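Rutwood ground floor: how the lunch corner is getting on
13 January 2019

Dear Joscha,

You asked for something short and I'm afraid I've never managed that, but I'll try to keep to the point. This is the second report on the Pisharody grant, picking up from the one I sent in August, and it covers the furniture, the cooking bits, the money and the two or three things I'd like your view on before we spend the rest.

## Where we've got to

When I last wrote, "lunch" at Rutwood meant people eating out of boxes at their desks, or on the stairs, and the kettle lived on a windowsill. We had the Plitatik quote for a fitted kitchenette and I was very keen on it (you'll remember the drawings!). I've gone off the idea. Once I'd sat downstairs at midday for a few weeks it was plain that people wanted somewhere to put a hot pot down and stand round it for a bit, and a run of fitted cupboards along the wall wouldn't give them that. It would also have swallowed most of the £3,106 in one go, with nothing left for crockery or rice.

So we've gone for loose furniture. There's a plain white table out on the open part of the floor, a proper rice cooker, and whatever anyone brings to go with the rice. It can all be pushed back when the floor is needed for something else, and moved again if I've put it in the wrong place, as I have done at least once already.
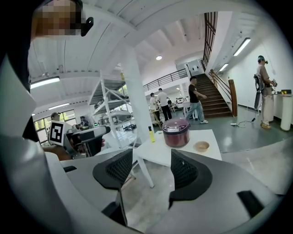 *The lunch table on the ground floor, with the white shelving behind it and the stairs up to the balcony.*

The table spent its first fortnight right at the foot of the stairs. It was a mistake. Anybody coming down with their arms full had to shuffle round it, and people eating had a procession going past their elbows. It's much better out in the open, with a clear way through to the stairs and the little white table at the back for things on their way somewhere else.

## The rice cooker

I know this looks like a silly thing to give a heading to, but it has done more than everything else put together. It's the dark red one with the silver lid rim. I'd been leaning towards a smaller, cheaper one in white and was talked out of it by practically everyone, and they were right. It shows up from the far side of the room, for one thing, and when it's out on the table people wander over to see what's happening.

The arrangement is very simple. Whoever is in first measures the rice and sets it going, and whoever eats last washes the pot. The first half works beautifully. The second half works most days. I put up a small notice about soaking the inner pot, then took it down again when it began to sound like my mother, and now I just say it out loud if I'm there.

We buy rice in 10 kilo sacks, and I've spent nearly £127 on it so far, including one sack of brown that went down very badly. I finished most of that myself. We're sticking with jasmine from now on unless there's an outcry.

Bowls have been more of a muddle. I bought a stack of tan ones, small, the sort you can hold in one hand, and they drift off upstairs and stay there. I do a sweep of the balcony every so often and bring back an armful. I'd like to get more in the same colour so that the replacements match, and I've put that in the plan below.

## Shelving

The white metal rack went up in the autumn and has taken a lot of pressure off the floor. Priltier delivered it, late, with one of the shelves bent, and then swapped the shelf without any argument, so I've no complaints in the end. My original idea was to give the bottom tier over to lunch things. It didn't last. Shelves in a shared room fill up with whatever is nearest, and by the following week the tier had boxes on it and the spare bowls were in a carrier bag under my desk.

I'd rather not start a turf war over a shelf. What I'd like to do is buy one lidded crate, label it LUNCH in large letters and keep it near the table, with the rice, the spare spoons and the measuring cup in it. I've seen one that would do and it costs less than a sack of rice.

## Seating and the floor

Chairs were the part of the grant I was vaguest about in August, and I'm only slightly less vague now. We spent very little on them and have relied on what was in the building already.
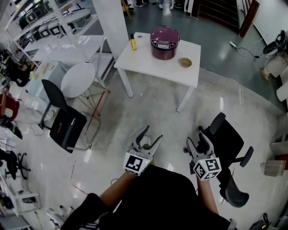 My view is that we should buy seats that belong to the lunch table and to nothing else, ideally stools that tuck right under it. At the moment people pull over whatever is close by, and the result is a bit of a jumble. There's a black office chair with a mesh back on one side of the room, the glossy black one by the round table with the wire base on the other, and a red one further over by the desk. They're all different heights, so a group sitting down to eat looks like a family photo with the cousins on boxes. Stools would also be easier on the floor. The casters roll very freely on the concrete and I've chased one chair further than I'd like. While I'm on the subject of the floor, I want to get the cable by the glossy chair fixed along the wall or put under a cover, and I've asked for a price on that. I'd be happier if it came out of the building's own budget, but if they dither I'd like your permission to use ours.

The round table is a nice thing and I'd keep it exactly where it is. It's good for two people and a cup of tea, and it takes the overflow when the square table fills up. It isn't really big enough to eat a meal at if you've got a plate, a bowl and a newspaper, as I've proved.

## What hasn't worked

A few things, so that you have them from me first.

- The sauces. I had a grand plan for a shared tray of bottles. It turned into a sticky tray of bottles, and we've cut right back to what's wanted that day. The yellow one with the dark cap has outlived all the others.
- The sign-up sheet for cooking. It went up full of enthusiasm and was blank within a month. People cook when they feel like it, and there's usually someone who does.
- Washing up. We still carry everything to the sink in the corridor, and it's a nuisance with the hot pot. I haven't got an answer to this that doesn't involve plumbing.

## What I'd like to do next

With your agreement, and in this order:

1. Stools for the square table.
2. The lidded crate.
3. More tan bowls, same size.
4. A heatproof mat for the cooker to sit on, so the table top stays decent.

I've left the Plitatik quote open for now and told them we're thinking. If you feel strongly that the grant ought to end with something fixed to a wall, please say so soon, and I'll go back to them before the price changes. My own feeling is that we'd be paying a great deal to make the corner less useful.

Could you also let me know how you'd like the receipts? I've got them in an envelope in date order, apart from the brown rice, which I seem to have filed under something else. I can scan the lot or hand them over when you next visit. Come at about half past twelve if you can and have lunch with us!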